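Workshop notebook, Prakdale
September, second entry, started 9:40

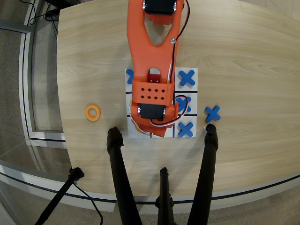
Bench with the curved front edge, pale top.

Subject today: the reed baskets go on, and mainly the dye bath for the weavers. I continue from the last page, where I stopped at the weighing of the onion skins.

The skins from Pollum arrived in two paper sacks. I took 300 g from the first sack and put them to soak in the large enamel pot, with enough rainwater to cover them well. In the last entry I wrote that the tap water makes the yellow dull. I still believe this, but I have tested it only one time, so please do not take it as a rule. The second sack is on the shelf by the window, closed with a peg. It smells a little of mould at the bottom. Whoever opens it should look first.

Alum: 175 g left in the jar before I began. I used 40 g for this bath. We must order more before the October baskets. Prostimside has it in small bags and also in a bucket, and the bucket is cheaper, but it must be kept dry and our cupboard is not dry.

10:25. Skins on low heat. In the meantime I sorted the cane. The bundle marked Jafri is the 3 mm round cane and it is much better than the previous one. Few broken ends, and the colour is even along the whole length. The older bundle has many hairy pieces. I put the hairy ones aside for the handles of the practice baskets, where they will be wrapped anyway.

Cut list for the bases, so that I do not calculate it again every time:
Large oval: 8 sticks long, 14 sticks short, stakes 324 mm above the border line before trimming
Small round: 6 and 6, stakes the same as last month
Tray: wooden base, holes already drilled, stakes must go down under the base by the width of a hand

The number for the large oval is after the correction. In the spring I wrote a smaller one and the border came out so tight that I had to take it off again. If you find the old number on the card in the drawer, please cross it out. I did not find the card today.

11:30. Pot came to a boil while I was busy with the cane. It should not boil. I took it off for ten minutes and the liquid is now a strong brown orange, darker than the bath in the summer. I will use it all the same and write down the result. Strained through the old curtain. The skins went to the compost.

Put in 500 g of cane, soaked before for one hour in the sink. It is almost too much for this pot, the coils at the top want to come out of the liquid. I turned them every quarter of an hour with the wooden tongs and laid a plate over them. The metal tongs make grey marks where they touch, this we know from the willow.

Lunch.

13:50. First coil out. Outside it is a warm orange brown, very pleasant, but at the two places where the string was tied it is nearly white. I tied too strongly. Next time a loose figure of eight, with cotton and not with the plastic string. The second coil is better. The third one was lying at the bottom and has taken more colour than the others, so I will keep it for the band in the middle, where a darker line looks intended.

Small sample pieces: one rinsed with only water, one with a spoon of vinegar, one with a pinch of soda. The vinegar one is more yellow. The soda one is going towards red and I like it the most, but the surface feels rough and I am afraid for the cane. The pieces are drying on the line behind the door with paper labels. Please leave them until I have compared them in daylight.

15:15. Started the base of the large oval with undyed cane, to have something to do while the coils dry. Pairing for five rounds, then I opened the sticks. The left end opens more easily than the right and the oval is a little twisted. I changed the direction of the pairing on every second round and it became flatter. It is still not flat. I have left it under the heavy board for the night, damp, with a towel.

Questions for the next time:
Can the same bath be used again for a pale colour? I kept it in the bucket with the lid.
Does the dyed cane need more soaking before weaving, and does the colour then go out into the water?
Who has the long bodkin? The short one is not enough for the border.

Sink cleaned, pot cleaned, the alum spoon is washed and is back in its own box. It must not go to the kitchen.

Tomorrow: the stakes, and look at the samples.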